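Accept cookies Manage preferences
Search this newsletter Go Popular: meeting times, parts list, parent forms

Notes from the Robot Club

Hello again, everybody! It's May, the school year is almost over, and I still have glue on my good shoes, so I guess things are going fine.

Quick catch-up if you missed the last newsletter. Our club is split into 2 teams for the kitchen challenge. Team Loltier is teaching an arm to put things away on a shelf, and team Plisine (my team, and yes, I'm biased) is working on picking up spice containers and setting them down somewhere else without knocking them over. It sounds so easy! My little cousin can do it! We have been at it since winter break and we've gone through more versions of the fingers than I want to admit.

Most of our time lately goes into recording. You hold the gripper by the handle, you move in on the thing, you squeeze, you lift, you put it down, you start over. Omar Obeidat has the steadiest hands of any of us and did 176 runs in one afternoon, with a sandwich break somewhere in the middle. Our goal for the end of the year is 3000, and we're going to be close. The recordings then go into Pravalix, the program Zaid Sabbagh wrote over the holidays (ask him what the name means, he has a different answer each time), which sorts them and lets us throw out the bad ones.

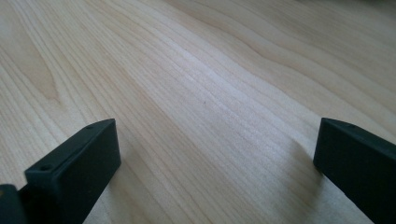
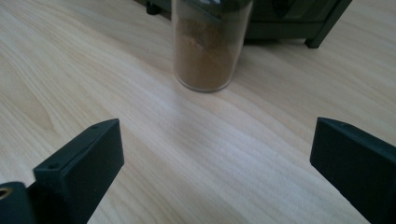 My own part in all this is writing the approach guide, and I got way more into it than I expected. The question is how far open you should have the fingers when you start moving in, and how early you should line up. I like to start with them wide apart and the container still well out ahead, more or less centered in the gap, the way it is with the clear one with the brown powder, so there's time to fix a crooked angle before you get near it. Omar starts much closer and goes in fast. His runs look great when they work and terrible when they don't, and we've had a very long, very friendly argument over it. For now the guide says wide and slow for new members, and do what you like once you have a couple of sessions behind you. See-through containers get their own page, with a note to go slower still, and I'm adding one on tall things next.

Issa, our older arm, is back on its stand after the shoulder repair, and Zaid thinks we can try the first real pick with it before school lets out. I'd love to have a crowd for that one! We're also short on screws (the small ones for the fingers, they vanish like socks) and could use a second table lamp if you've got one sitting in a closet.

New people are welcome any time after lunch break, and you don't need to know any coding. Come hold the gripper for a while and see if you like it. If you want a copy of the guide, just grab me in the hallway and I'll print you one, typos and all.

Subscribe to our newsletter Enter your email Sign up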